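Cap Storage Tricks, and Which Ones I Have Stopped Believing

17 Nov 2024

Every August the same tips come back for keeping baseball caps in shape, usually with a product at the bottom of the list. I have tried a fair number of them on our own pile of caps and I am not impressed. Most of the advice solves a problem the last piece of advice caused.

Take the dishwasher. People swear by it. My dishwasher runs hot, the detergent is meant for baked-on lasagna, and an older cap may have cardboard in the brim. A sink of cool water and a drop of dish soap does the same job, and you can stop when the color starts to run. Test a hidden spot first if the cap is red. Red dye is the one I trust least.

Then there are the hanging clips. The Lokeo set came in a pack of 15 and promised "no marks, ever." I would like to know who checked. Any clip that holds hard enough to be useful has to squeeze the fabric somewhere, and soft, fuzzy cloth shows it more than smooth cotton does. If you must clip, take hold of a folded edge or the strap at the back and leave the crown alone. 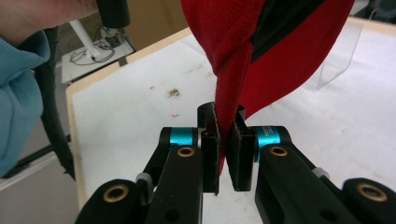
A narrow pinch on a folded edge of red fabric.

I'm also not sold on stacking. Nesting caps one inside another looks tidy in a store, where somebody straightens the pile all day. At home you want the one at the bottom, you pull, and the whole stack is on the closet floor. Four deep is my limit. The over-the-door rack from Plinomico claims to hold 42 caps, and maybe it does if you never open the door.

What about stuffing the crown? This one I grudgingly accept. Plain white tissue or a rolled dish towel is fine. Skip newspaper, which can leave ink on the sweatband. Skip the plastic cap forms too, unless you like paying for something a towel already does. I left one cap on a form and one on a towel for 84 days and could not tell them apart afterward. 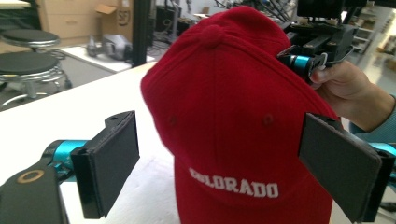
Raised embroidery needs a little more care than the cloth around it. A stiff brush catches the threads and makes them fuzzy, and then you own a cap with a blurry team or state name on it. Use an old soft toothbrush and go along the letters, never across. White lettering on a dark or bright cap should be blotted dry with a towel before you leave it to air, and I would keep it out of the dryer no matter what the low-heat setting says.

Lint rollers are okay on the panels. Go easy over the top button and the eyelets, where a sticky sheet can lift loose threads.

As for where to put them all, an ordinary shelf still beats everything I have bought. Crown up, brims facing the same way, a bit of space between. If the shelf is full, you have too many caps, and no organizer is going to fix that.

3577 views | 15 comments | Share

Related tips
Do Cedar Blocks Do Anything?
Vacuum Bags: A Second Look
The Krajewska Shirt-Folding Board, Tried and Returned
Sweat Stains and the Baking Soda Myth

Contact | Copyright Gillbridge Home Tips | Back to top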